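4.3 Recording demonstrations for the Plamel policy

This section covers collecting demonstrations on the two-arm bench and checking them before training. Complete the arm homing in 4.1 and the camera calibration in 4.2 first. The Stino recorder must be running on the bench computer, with the Pravar arm drivers loaded.

Background

Plamel is trained by imitation. The operator guides both arms through a task while the head camera, joint positions and gripper openings are logged together. The published Herrera baseline used 987 demonstrations, all recorded over a cleared work surface. When the same policy was run over a cluttered surface, it reached for background objects in almost 25 per cent of trials. The procedure below records with clutter left in view, so that the policy learns to ignore it.

Procedure

1. Set both arms to the start pose. The grippers should be open, with the fingers over the front part of the table and clear of the surface.

2. Check the cable at each gripper housing. It should leave the connector in a loose arc and hang outside the arm's path. Refit any tape that has lifted from a connector.

CAUTION: A tight cable adds load at the wrist and shifts the logged joint position. Do not record until the cable has been rerouted.

3. Keep the front centre of the table for the task objects. Tools, printed parts, packaging and electronics may stay toward the back and sides.

4. In Stino, open a new session and enter the task name in lower case. Use the same name for every batch of that task.

5. Start the recorder and wait for the ready tone. Hold both arms still for one full second, then begin the task.

6. Complete the task at a steady pace. If an object is dropped, recover it and continue. Recoveries are kept in the data set under the recovery label.

7. Return both arms to the start pose and stop the recorder.

8. Repeat until the batch holds 25 demonstrations, then rearrange the background objects by hand. Change their order and orientation. Small items should also change sides.

WARNING: Disable both arms before reaching across the table. Releasing the foot pedal pauses motion but leaves the motors energized.

Checking a batch

Run the Stino check tool after each batch. It rejects any demonstration with missing camera frames, a joint jump above the set limit, or a start pose outside tolerance. If eight or more are rejected, discard the whole batch and repeat 4.1.

Review the first camera frame of each demonstration that passes. Both sets of gripper fingers must be visible. Partial views of the arm segments are acceptable.

Note: Do not crop the background or adjust its colour before training. In our tests, cropping removed most of the benefit of recording with clutter.

Training can begin once 500 demonstrations have passed. Go to 4.4 for export settings.

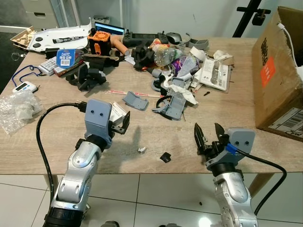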